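Visov Two-Arm Cell: House Rules and Data Card

Version of August 9, 2021. Replaces the page that was taped to the Nenby office door and, later, to a different door.

These are the rules for recording with the two-arm cell, followed by the little you need to know about the files. The rules are short. The reasons for them were longer, and mostly expensive.

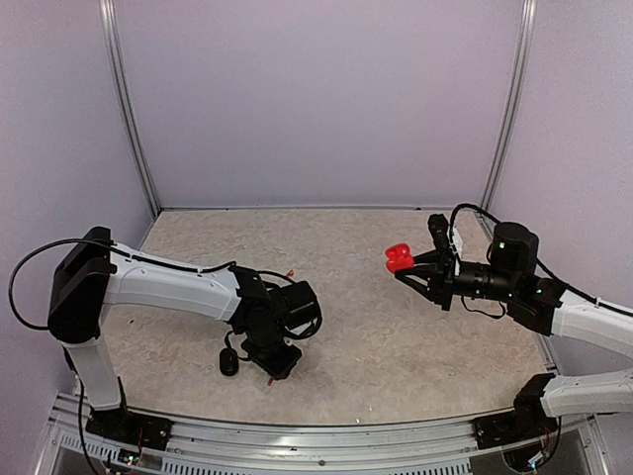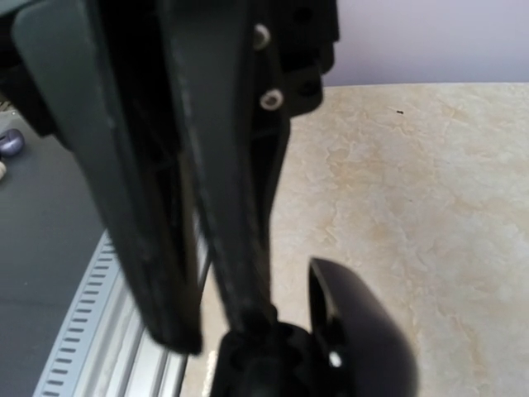

Scope

The card covers the Visov recordings made under the Detby handling rules. It does not cover the older Gentile set, which was recorded under no rules at all and looks it.

Before you record

Clear the tabletop of everything that is not part of the task. Pens are not part of the task. Neither is the mug.
Check that cable loops have slack at full reach, both arms. A cable that is fine in the rest pose has told you nothing.
Tighten the gripper screws by hand. If you own a power driver, leave it in your bag.
Move each arm through its range alone, then both together at half speed.
Write the task name in the log before the first run. Names made up afterward tend to be flattering.

While recording

Hands stay outside the walls whenever the motors have power. "Just for a second" is covered by this rule and is the main reason it was written.
One person gives commands. A second person may have opinions, which go in the log.
Only one gripper may hold an object unless the task sheet says handover. In a handover, the receiving gripper closes before the giving one opens. We have tried it the other way.
Stop after 50 runs and let the motors rest for 12 minutes. You may rest too.
If an arm touches a wall or the other arm, stop, mark the run as "contact" and keep it.

What is in a run

Each run is one folder with the camera views, joint positions for both arms, gripper opening and a plain text note. A session holds up to 100 runs. Camera views share a clock with the joint data; if they drift apart, the run goes to the "drift" folder and stays there until somebody feels brave.

Labels

done - the task sheet's end state was reached
miss - it was not
contact - see above
unsure - two people watched it and disagreed

Please use "unsure". The first release had none, and we do not believe it.

Good practice

Do not delete bad runs. A set with only good runs teaches a robot that nothing ever falls, and it will be badly surprised.
Do not trim the dull part at the start. People need it for checking the clock.
If you change a finger, a cable or a camera mount, start a new session. Yes, even a small change. Yes, even that one.

Known problems

Wrist views are often mostly gripper. Notes from early sessions are brief ("ok", "ok?", "no"). Left and right were swapped in the labels for one session, and the fix is in the September release along with a corrected file list.

Changes to the rules

Send them as a written proposal with the run folder that made you think of it. Proposals to bring back the mug will be closed unread.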